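Woltlow cell

The Woltlow cell is a bench-top robot cell used for handling small bottles and shallow trays. It consists of two or more light jointed arms hung from an open frame of black aluminium extrusion, with a wooden table beneath. The layout was drawn up at the Stemard workshop in Gositz, and the name is also used loosely for later cells built to the same plan.

Layout

The arms hang from above, which leaves the table top clear for the work. Each is held to the frame by a mounting block that clamps on and can be slid along before tightening. The frame is braced with diagonal struts. A desk lamp on the table gives a steady light when the daylight changes.

Grippers

Each gripper has two fingers with notched, stepped inner edges. The steps let one pair of fingers take hold of caps and bottle necks of different widths. Fingers are treated as wearing parts. A pair is checked every 10 working days and replaced when the steps have become rounded, or sooner if the tips no longer meet squarely. Grippers are marked by hand on the body so that a spare is not mixed up with the one it replaces.

Setting up

Setting up is done with the arms unpowered for the first part and at low speed for the rest. The frame bolts are tightened first, then the mounting blocks, working from the back of the frame to the front. The table is 1150 mm long in the original plan and is fixed with clamps at its corners.

The tray is put down next, within reach of the gripper, and the bottles are stood in a row behind it. Tall bottles go to one side, as a raised arm can knock them on its way down. The operator then brings the gripper over the tray by hand and stores that position as the starting point. A full set-up takes 27 minutes by the Stemard worksheet, although a cell that has only had its fingers changed needs just the last step.

Upkeep

Spilt liquid is the most common cause of trouble. Dropper bottles leak at the tip when gripped too hard, and dried residue on the fingers makes caps stick – the arm then lifts a bottle it should have let go. Fingers and tray are wiped at the end of each run. Cables are looked over every Monday for rubbing where they pass the joints.

A drifting starting point usually means a loose mounting block. The Derkach method, named after the firm that first wrote it down, is to mark block and frame with a single pen line and look for a break in it before touching any settings.

See also: Gripper finger; Bench-top cell; Tool marking 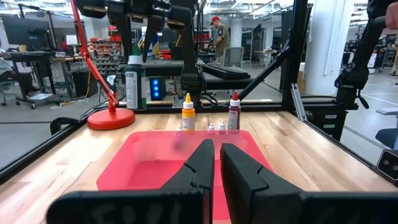 Vol. 7, p. 27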